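Speaker notes – "The cable did it: a collision between two arms and what we changed"
Tatu Kombo, July 9, 2018
Talk length 20 minutes, then questions. Slides 1 to 9.

Slide 1. Title
Say good morning, thank Lorena Figueroa for the invitation. Say my name slowly.
I work on the sorting cell at Vestero. My background is in maintenance, so I will speak more of screws and cables than of algorithms.
Nobody was hurt in what I describe. Say this early, otherwise people wait for it.

Slide 2. The task
Two small arms, one table, coloured cubes. The arms bring the cubes of the same colour together. It is a test task which we use before we give the cell any customer parts.
One run is one full sorting. Before the fault we had completed 1134 runs with the same program, and I must admit that this number made us too comfortable.
The scheduling software is called Trivotus. It decides which arm may enter the middle of the table. If both want the middle, one must wait.

Slide 3. What happened
Run 1135, in June, shortly after lunch. The left arm was leaving the middle and the right arm was given permission to enter. The left arm stopped for a moment, then continued more slowly than its program asked. The right arm did not know this. The two grippers met.
The contact was not hard, but neither arm released. Both continued to push for up to 2000 milliseconds, until the left one reported a following error and its motors went off.
Then came the part I like the least. With the motors off, the left arm sank to the table, and the operator put her hand in to hold it. It is a natural reaction. The right arm was still powered.
Pause here. Let people think about it.
She took her hand back and pressed the stop button. The button worked as it should.

Slide 4. The first explanation, which was wrong
We blamed the software. I spent two days reading logs from Trivotus and wrote a rather unfriendly email to the people who make it. I have since apologized.
The log showed the permission was given correctly according to the plan. But the plan was based on time, and the real arm was 62 millimetres behind where the plan believed it to be.
Explain the difference between commanded position and measured position. Use my two hands. Don't go faster than the audience.

Slide 5. The second explanation
Lorena found it by moving the arm by hand with the power off. At one angle of the wrist she felt a resistance, and at the next angle it was gone. The cable had caught behind the strap at the elbow. When the wrist turned, the cable became tight and worked as a brake.
The strap had been moved a little when we changed a gripper. There was no mark to show where it belonged, and no line in our checklist about it.

Slide 6. The cell at work
Leave this one on the screen while I talk.

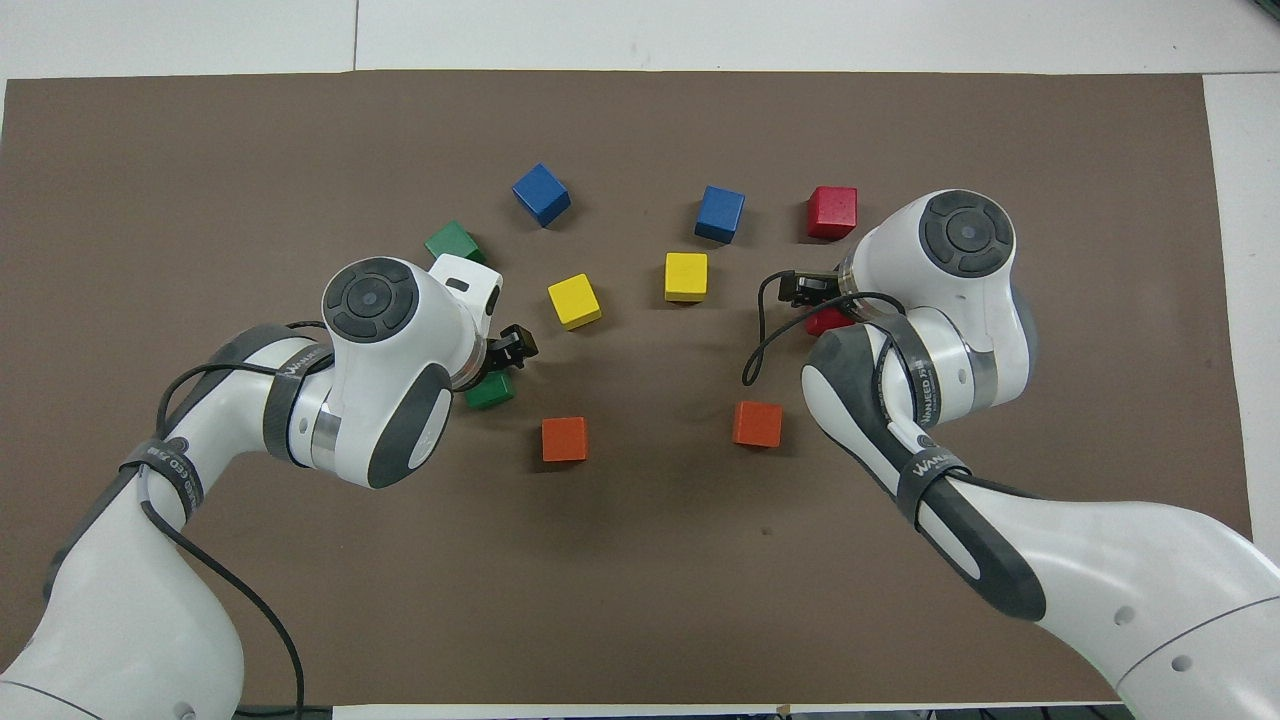 Slide 7. What to look for with cables
Ask the audience to remember the black cable on the left arm, which runs loosely from the wrist down past the strap, and the open loop behind the right gripper. A loop needs to be there, otherwise the wrist cannot turn. The question is where it can go at the worst angle, and a standing arm doesn't tell you that.
Mention also how the grippers face each other over the middle. All our trouble comes from this shared space.

Slide 8. What we changed
Permission for the middle is now given on measured position. This costs us a little speed and I don't miss it.
If one arm faults, the other one stops too. It sounds obvious. In our wiring each arm had its own fault circuit, and only the stop button was common to both. We fitted a safety relay from Kocabaş to connect them.
The following error limit is lower. At first we set it too low and had false stops all afternoon, so we raised it again in small steps.
After every gripper change, the wrist is turned by hand through its full range, power off, and a second person signs the sheet.
Operators practise the sinking arm. We let it fall on purpose and they stand with their hands behind their back. They laugh the first time.
Since the changes we have done 1452 runs without contact. Do not say "solved".

Slide 9. Open points
We have no sensor on the cable itself. Orkance offered us a guide which clips along the forearm, but our sample was too stiff for the wrist – we sent it back with comments and are waiting for a softer one.
The sinking itself remains. These arms have no brakes, and a support under the elbow would be in the way of the work.
If somebody asks about the cost of the damage: one gripper finger and one cable. If somebody asks about the operator: she is well, she still works at the cell, and she wrote the new checklist line herself.
Leave the contact slide on during questions. Water is under the lectern.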